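How to clear a small-bits table (and keep it clear)

I have one table at home that collects everything small. Blocks, cups, bottles, a bowl that never has anything useful in it, you name it. For years I "tidied" it by pushing the lot to one end with my forearm, and then I'd lose a piece and have to go through the whole heap again. So I've worked out a way of doing it that takes me 14 minutes, tea included, and I'm going to go through it the way I do it on a December afternoon when it's too wet to go anywhere.

You don't need much. A flat white board to sort on (mine's an old shelf from a Drisetholm unit that never went back together), a couple of cups, one wide bowl and a box with a front you can shut. I know people swear by the Draton trays with all the compartments, and I had one! I spent more time deciding which compartment things belonged in than I did tidying.

Step 1. Pick up the blocks first

Start with the smallest solid things. Blocks are the best warm-up, as they're easy to get hold of and they don't roll. Take them one at a time, by the sides, and lift straight up before you go across. If you drag them you'll catch whatever is behind and then you've got two things to chase. Dark green ones are a pain on a dark table, so get those onto something pale as soon as you can.

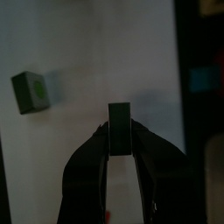 Should I sort blocks by colour or by size?
Size, if they all have to fit in one box, and colour if somebody is going to play with them again before bedtime. I go by size and let the colours fall where they like.

Step 2. Make a back row

Now the bigger stuff. Everything that's too large for a cup goes along the far side of the table in a single row, with a bit of space between each. You want the middle free, so be strict with yourself. Bottles can lie on their sides at this stage (I used to stand them all up and then knock them over with my sleeve, every single time). Keep the board where both hands can reach it without stretching.

Don't put anything away yet! I know it's tempting. If you open the box now you'll fill it with the first things you see and the awkward ones will be left over.

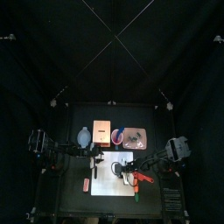
Pornlow wrote in to say that the row works better at the front, where you can see the labels, and that mine must be a nightmare for anyone with short arms. Fair enough. I tried it for a week and kept putting my elbow in it, but if you've got a deep table it may well suit you.

Step 3. Set out the containers

Bring the containers in next and stand them close to one another, so you aren't walking things from end to end. I like the box in the middle of the job, tall cup on one side of it, wide bowl on the other. Tall cups take long thin things, bowls take anything that rolls, and the box gets whatever is left. My first box was an Amundsen one with a lift-off lid, and I never had anywhere to put the lid. Get one with a knob on the front if you can.

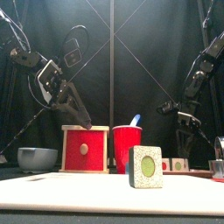 Bowl, red box and tall red cup, side by side.

Step 4. Sticks, then strays

Sticks and other long bits go in a cup, leaning however they want to lean. I don't bother getting them straight. Two cups is plenty, and if the second one fills up you've probably got some sticks that could go in the bin.

After that it's only the strays. There's always one block that got missed, so do a slow pass over the board from left to right
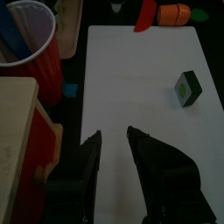
and then another one back the other way, which sounds fussy but takes no time at all. Pick up what you find and drop it straight in the box. Wipe the board with a damp cloth, dry it, and lean it against the wall if you need the table for dinner. I leave mine out, because it'll be covered again by four o'clock.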